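Stop ranking grippers by pick rate

By Mei Lyons

December 30, 2022

Every gripper comparison I was sent this year ended in the same table. Product names ran down the left, picks per hour ran across the top, and one cell was in bold. I have produced such tables myself, and I think the trade should give them up.

My objection is to what the number hides. A pick rate is measured on a chosen set of parts, laid out in a chosen way, with an arm and controller that somebody has already tuned. Change any of these and the order of the table can change with it. Last spring we ran the Ultitz two-finger unit against the Hutchins one on identical cartons and the Ultitz won easily. On hand tools the Hutchins won. Both results were correct, and neither would have helped a buyer whose bins hold cartons and hand tools together.

The second problem is failure. A missed pick costs a few seconds. A part gripped badly and dropped on the way to the fixture can cost an hour, and the usual table counts the two alike. I would rather be told how a gripper fails in 1,000 attempts than how quickly it succeeds in the best 40.

At Clollumden we now begin in simulation, with mixed parts and an untidy layout. Long round stock is there to get in the way of the approach. Screwdrivers are there because a handle and a shaft want different finger openings. Small metal pieces are there because most fingers handle them poorly.

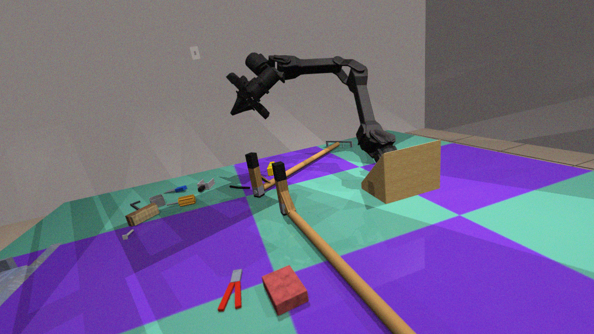 The arm over the simulated tool table, gripper empty. Screwdrivers, pliers and wooden parts share the surface.

Simulation has well-known limits. Contact friction is a guess, and soft finger pads are a worse guess. I do not accept a simulated pick rate from any supplier, and I would not offer ours. What the simulator does well is repeat a layout exactly. Each gripper meets the same screwdriver at the same angle with the same block behind it, and the differences in reach and clearance show up before anyone has bolted on an adaptor plate.

Those differences matter more than grip force in most of the cells I visit. In our last round, 9 of the 15 failures we logged came from the gripper body touching a neighbouring part on the way down. The fingers never closed. A stronger motor would have changed nothing — a slimmer housing might have.

So I would ask suppliers for three things: the layout files, the full list of failures by cause, and the controller settings used. Clodirton already publishes the first. The other two are sitting in a log somewhere at every firm that runs these tests, and releasing them would cost very little.

27 shares | 9 comments

Related
Wrist cameras or fixed cameras for mixed bins?
Controller settings that belong in every test report
Clodirton layout files: a first look
Adaptor plates and the cost of changing grippers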